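4.2 Setting up the table and chair

Applies to the ground floor of Muritholm. The table is the Justonent rectangular model, white top. Set it up before anything is put on the shelves.

1. Stand the table on the open floor near the shelving unit. Leave a clear way through to the stairs.
2. Press down on each corner in turn. If the table rocks, turn the foot under that corner until it stops.
3. Wipe the top with a damp cloth and dry it.
4. Bring one blue chair to the table. Lift it by the seat; do not drag it.
5. Set out a cup and spoon. Stand the spoon in the cup with the handle up.

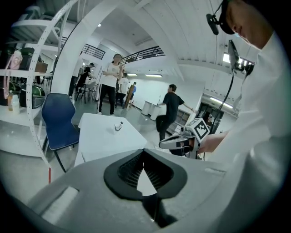 Issue 4, January 16, 2020

The cup with the spoon in it is near the far edge of the table. Keep it there while the top is being used for anything else. Clear cups are easily missed on a white surface, so use a mug if children are expected.

Note: The table may be used with or without a cloth. If a cloth is used, go on to step 6.

6. Take off the cup and lay the cloth with the fold line along the middle of the top.
7. Pull it down on each side until it hangs over the edges. It must not reach the floor.
8. Put the cup or mug back and push the chair up to the table.

Caution: Do not move the table with the cloth on. Two people are needed to lift it. 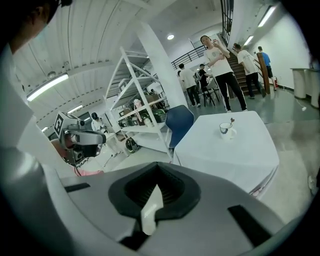

FURNITURE: SHELVING

The tall white unit stands by the pillar. Cardboard boxes go on an upper level, as shown, and must sit fully on the shelf. Nothing may be stacked against the diagonal braces.

9. Check that every shelf is level before loading. The limit for the whole unit is 200 kg.
10. Put bottles upright, with the caps closed.
11. Hang bag straps inside the unit so that they do not catch on people walking past.
12. Push anything with wheels well in at the base.

Caution: Do not climb on the unit. Use the Furukawa steps from the store.

Spare feet for the table are in the Brumamlow box. Ask Nam-gil Ha for the key. The fixings on the shelving were last tightened in June and are next due at the yearly check.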